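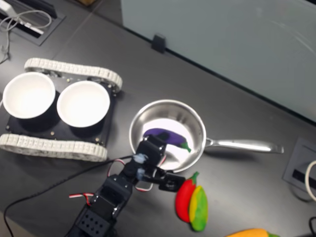
Umico arm dropping veg and then going for the pan

Home Forums Arms & Grippers Faults New posts Search

rphelan
Has anyone else had this? My pick and place was behaving lovely until I updated Golix in December. Now it lifts a toy veg, gets halfway over, and the jaws just open. Then it heads straight for the side of the pan and keeps pushing until I kill the power. Last night the wrist servo was too hot to touch. I've dropped the speed to 700 and it still does it, maybe one run in 5. Log gives me error 141 and nothing else.

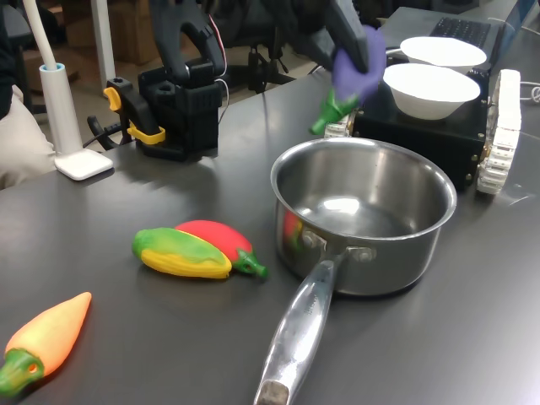 Aubergine in the jaws, stem end down

m_kinsella
141 on mine was low voltage. Are you running everything off the one supply? Stick a meter on the last servo while it's lifting and see if it dips. And please set a torque limit before you do anything else, I cooked a motor last year being stubborn!

rphelan
One supply, yes. Will borrow a meter off Daithí.
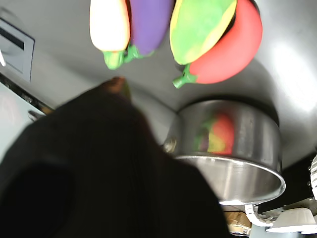

hallari_dave
I don't buy the voltage story, or not all of it. A dip explains the jaws opening but why would it then pick the pan every time? I had mine chasing ghosts for weeks. Look at the side of that pot, it's got red and yellow and green all over it from the veg. If your detector goes on colour, that's a pepper as far as it knows.

m_kinsella
Fair, but he says it drops first. Two faults?

hallari_dave
Could be. Try a matt pan, or put masking tape round the outside of the pot, and run it again before you spend money on a supply.

rphelan
Ok, taped it up and ran it through the evening. It's stopped going for the pot. It still lets go, though, and I've been watching the jaws close up
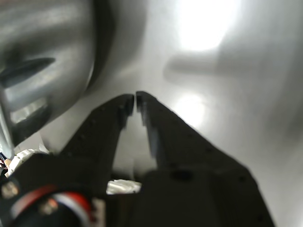
and the drop comes when the elbow and wrist start moving together, so I'm leaning towards Mairéad on that half. Meter shows a big dip right there. Torque limit is in too (was set to 2000, no wonder it got hot).

m_kinsella
Told you :) Separate feed for the gripper, and check the crimps while you're in there.

hallari_dave
I'd still roll Golix back first. It was fine before December.

rphelan
Rolling back tonight, new supply ordered either way. Will post the log.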